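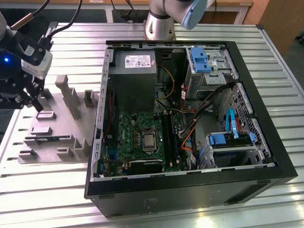 The disassembly cell at Zuvisis takes scrapped desktop computers down to sorted parts. It has 2 arms, and the technician who maintains it spends most of Friday on tasks that the operators never see. We spoke at the bench, with the controller in hold.

The first job of the day is the fixture plate. "It is printed, so it wears," the technician said. "The slots open up. Once a holder lets a part tilt, the gripper starts missing it, and people blame the camera." Plates are checked with a gauge block and replaced as a set. The current one is revision 3, drawn at the Rornside office.

The camera on the gripper is calibrated next. The routine drives the arm through a series of poses over a target clamped to the table and logs the error for each. A high reading usually means a loose bracket screw. "Tighten the screw first, then calibrate. I have seen it done in the other order, and the numbers look good for an hour."

Cable wear takes up more time than any other fault. The wrist lines flex on every reach into a case, and the outer jacket fails before the conductors do. The technician runs a hand along the full length with the power off, then moves the wrist through its range at low speed and watches for snagging. The last set was changed at 989 hours. Almost all of the damage was at the first clamp below the gripper.

Asked about the grooved table, the technician was brief. "Screws fall in the grooves. Vacuum it." Fixtures are bolted through the grooves and marked with a paint line, so that any shift shows at a glance.

Fault 1901, a finger position error, is the one operators report most. The written procedure from Goodwin calls for a restart. The technician prefers to open the fingers by hand command and look for a cable tie or a scrap of label caught in the joint. "Restarting clears the message. The scrap is still in there."

A spare gripper is on order from Stuvow and is expected in May.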